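Community Opposition to the Skesora Connector Pipeline: Organizing, Testimony and Outcomes in the Negussie Valley

Student Project Report
Environmental Policy and Civic Action, Spring Term

1. Purpose of the Project

This report examines how residents of the Negussie Valley responded to the proposed Skesora Connector, a natural gas pipeline planned by Dukeo Energy. The route would cross farmland, two county roads and the Trurnutik River above the intake that supplies drinking water to the valley towns. The project team studied how local opposition formed, what methods it used, and how those methods affected the permit review.

The report does not take a position on whether the pipeline should be built. It is limited to the public process between the first notice in January and the close of the comment period in June.

2. Methods

The team attended 4 public hearings and read the written comments filed with the county. Interviews were held with 22 residents, including landowners along the route, members of the river group and people who supported the project for the construction work it would bring. Interviews lasted between thirty minutes and an hour. Those interviewed were promised that their names would not be used.

Meeting notes were compared with the official minutes. Where the two differed, the report follows the minutes and records the difference in the appendix.

3. Findings

Opposition began with easements and only later turned to water. The first people to object were landowners who had received survey letters and did not understand what rights they would be giving up. Several had already signed. The river group became involved in March, when the crossing plan was made public, and from that point most testimony dealt with the risk to the intake.

The two groups did not always agree. Landowners wanted a different route or better payment. The river group wanted the permit denied. They shared a mailing list and a meeting hall but filed separate comments.

Turnout grew over the term. The first hearing drew some 46 people, and the last had to be moved to the high school gym. Hearings held at 2 p.m. had fewer speakers than evening hearings, and residents raised this as a complaint on two occasions. The county moved the final hearing to 6 p.m. in response.

Supporters of the pipeline spoke less often. In interviews, three of them said they had felt unwelcome at the hearings and had sent letters instead.

4. Outcome

The county asked Dukeo Energy for a second study of the river crossing, covering spring flood conditions. The permit decision was put off until the study is complete. Residents interviewed afterward were divided on whether this was a success or only a delay.

5. Limits of the Study

The team was not able to interview company staff. Few renters took part in the hearings, and their views are not well represented.
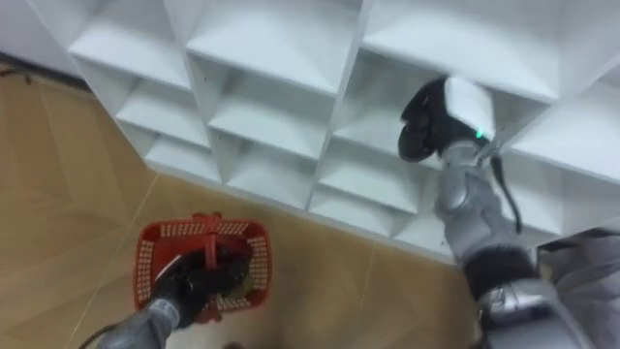
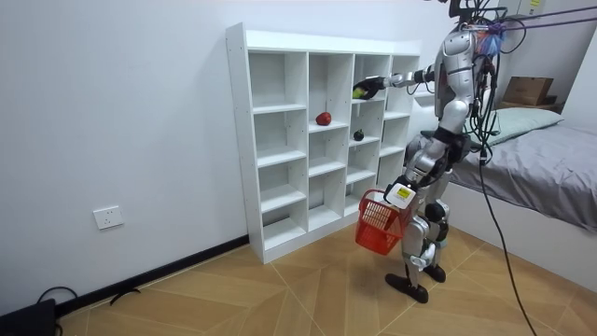 The room with the white cube shelf.

6. Response to the Draft

A landowner on the north route, who read the draft, objected that section 3 makes the payment question sound like greed. The easement would run through a hay field the family has cut for three generations, the reader wrote, and asking for a fair price was the only choice the survey letter seemed to offer. The same reader asked that the report state plainly that landowners drink the river water too. The team accepts both points and has added the full letter to the appendix.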